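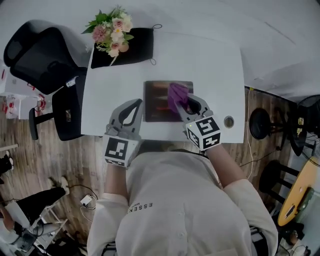

Recording a wiping task with hand-held grippers

This page covers recording demonstrations of a two-handed wiping task with the Flimlow hand-held grippers. It assumes the tracking software is installed and both grippers are paired. Calibration is described on a separate page.

Before you start

Check that the marker cube at the back of each gripper is fastened tightly. A cube that turns even slightly after calibration will shift every pose in the recording. Clean the marker faces with a dry cloth and replace any that are scratched.

Set the tray near the middle of the table, within easy reach of both hands. Glossy trays can be used, but turn off any lamp that reflects strongly into the overhead view.

Recording one demonstration

1. Stand at the near edge of the table with a gripper in each hand, jaws open and pointing forward.

2. Hold still for two seconds. The software uses this pause to mark the start of the episode.

3. Close one jaw on the cloth. Take up a thick fold, well inside the fingers. Cloth held only at the tips tends to slip out on the first stroke.

4. Press the cloth onto the tray and wipe in straight, overlapping strokes. Keep the wrist low and the speed even. The other gripper may steady the tray or stay at rest on the table.

5. Keep your head and shoulders back. Leaning over the tray hides the cubes from the overhead camera, and gaps longer than 200 ms are rejected.

6. Open the jaw, move both grippers away from the tray and hold still again for two seconds.

How many to record

For one tray and one cloth, 100 accepted episodes give a policy that can be tested. Plan on 400 if the tray position changes between episodes. Move the tray by hand and vary how the cloth is bunched at the start.

Checking the data

Replay every tenth episode before exporting. Look for jumps in the gripper path and for jaw widths that stay constant when the cloth is picked up. A constant width usually means the jaw markers were not detected. Delete these episodes; do not trim them.

Export settings are listed in the Brelex conversion notes, maintained by Loan Tiêu.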